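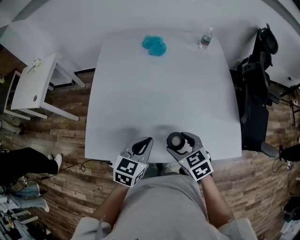
Re: [Harnham-hall] Clearing the big table

On the question of what lives on the white table and what doesn't:

> Could we agree a list? Last month I spent ages
> looking for the tape before the Prusby parcels
> could go. Also, is the cloth for the table
> or for the whiteboard?

The turquoise cloth is for the table. Please don't use it on the whiteboard, as the ink comes off on everything after.

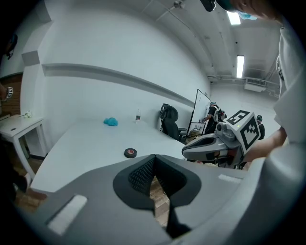

Black tape goes back in the drawer when you finish. Water bottles go home with you or in the recycling. Chairs can stay against the wall.

There are 107 parcels left to do in September, so the table needs to be clear by 2 pm. The Holley boxes are separate and can wait.

If the tape runs low, reply to the list and I'll order more.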